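May, and I am finally over the jet lag, I think. Woke up at a normal hour, made real coffee, and sat down to get this all written out before I lose it, because my memory for trips goes fast.

So, Hrnčiar! I had been saying it wrong for years, by the way. My grandmother's village is one street and a church and a creek you can step over, and I loved every inch of it. The bus let me off at the top of the hill with my ridiculous suitcase (never again, next time a backpack) and I dragged it down past all these gardens with onions coming up, and dogs barking at me from every single gate.

Jarmila Danko met me at the bottom. She's my mother's second cousin, or possibly third, we drew it on a napkin and got two different answers. We'd only ever written to each other through Genbridge, where she answered a message I left there two winters ago, and I was nervous she'd be formal with me. She was not. She hugged me so hard my glasses came off and then fed me soup, then dumplings, then a second kind of dumplings. My Slovak is terrible and her English is mostly from songs, but we did fine with a lot of pointing.

The church book was the big thing. The priest let us have it on the vestry table for 2 hours, and I found my great-grandmother's baptism on a page with a huge brown stain across the middle. Her name, her parents, the house number. House 6! It's still standing, with a new roof and a satellite dish. The people who live there weren't home, so I just stood in the road like a weirdo and cried a little. Jarmila patted my arm and then picked some lilac off their bush for me, which I'm pretty sure was stealing.

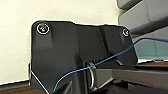 Page last changed: May, 9:40 pm

Where was I. Oh, the tree. With everything from the church book added, my file is up to 3,178 people, and nearly 500 of those came out of that one valley. I need to fix a bunch of them tonight because I typed so fast that I married one poor man to his own aunt. Also still no luck with the Wultia branch. Jarmila thinks they left before the first war and changed the spelling, and she's going to ask the old lady next door, who apparently remembers everybody's business.

I brought home a jar of her plum jam wrapped in three socks and it made it without a crack. Had some on toast just now. Need to write her a proper thank-you letter, on paper, and look up how to say "lilac."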